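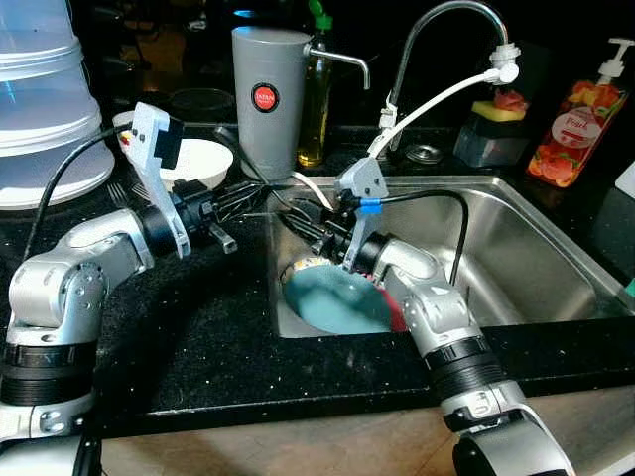
The Second Arm

Corinne Baptiste had the quote open on the table when Darnell Kapoor came in with his coat still on. It was from Zurngate and it ran to 26 pages, most of them terms.

"Skip to the end," she said.

He skipped to the end. There was a line for the arms, a line for the grippers, a line for fitting, and under those a line that said service and consumables, 1,716 a year, per pair.

"Per pair," he said. "So we can't buy one arm."

"We can buy one arm. The service costs the same."

Darnell sat down. They ran the kitchens for Skinach, four of them, each in a house where people lived who could no longer stand at a sink for long. The grant would pay for equipment and would not pay for wages, and it had to be committed by the end of August.

"What does the left one do?" he asked.

"When I went to see it, the right one had the plate. A blue one with a bit of red on it. It held it down in the basin."

"And the left?"

"Over the counter, next to the sink."

"Doing what?"

"Waiting, I suppose. Booker says it's for pans."

Booker Benavides was the man from Zurngate. He had rung twice that week and been polite both times. Darnell had asked him for the price of the grippers on their own and he had promised to send it.

"Did he send it?"

"Page nineteen. Fingers are 50 a set. He thinks we'd go through a set every few months, but he wouldn't write that down."

Darnell found page nineteen and put a pencil mark beside it. Then he turned the quote over and began a list on the back. Two kitchens this year, two next. Spare fingers. Somebody to wipe the counters, which the arms did not do. An electrician for the house on Skandau Road, where the sockets were on the wrong wall.

"Mrs Wanigasekara won't like the cables," Corinne said.

"Has she seen them?"

"She's seen the brochure. There's a cable in the brochure."

He wrote down cables and left the space next to it blank.

"Does it do the bowls?" he asked.

"There was a bowl on the counter. I didn't stay for it."

"You should have stayed for it."

"I had the bus."

He added bowls to the list, with a question mark. Most of what came back from lunch was bowls. Corinne took the pencil from him and wrote underneath, ask for a month's trial, one kitchen, both arms.

"He'll say no," Darnell said.

"Then we'll know what to do about page nineteen."

She picked up the phone and looked for the number. Darnell took off his coat at last and went to put the kettle on.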